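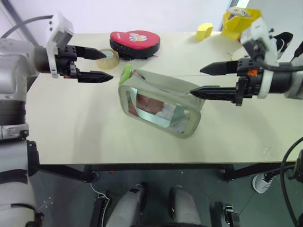
Notes from the May get-together of the Surkwood Low Vision Group

Hi all, Lesego here, taking the minutes again. We got going at 6:20 once Elie had found the key to the side room. Present were Elie Khoury (chair), Fadi Najjar, Majdi Haddadin, Sudheer Venkataraman and me.

Last month's minutes: fine, except I'd spelled Serik wrong twice. Fixed!

Desk lamps. Fadi has been trying the Serik lamp at home and loves the light, hates the switch (it's on the back, and you have to feel for it). Majdi likes the Hou better for reading mail, though he says the arm droops. We went back and forth on this for ages and I stopped writing. In the end we agreed to buy one of each for the lending shelf, up to $183 for the pair, and Fadi will put a big orange sticker next to that switch.

Large-print guide. Sudheer brought the new draft and I thought it looked great, much easier on my eyes than the old one. Elie wants the bus page moved up front. We're printing 1000 copies, with 60 going straight to the library and the rest kept at Catside until we've worked out the clinics. Sudheer to ask the printer about matte paper, as the glossy stuff glares something awful.

Lending shelf. Nearly 20 items are overdue, mostly handheld magnifiers. I said I'd call people. If you're reading this and you have the folding one with the blue case, please bring it back, I have someone waiting!

Any other business. Majdi asked if we could start earlier in the winter so he isn't walking home in the dark. Everyone was happy with 4:30 from November.

Elie closed us out at 7:45. Next time we're at Catside, same hour, and Fadi's bringing the coffee.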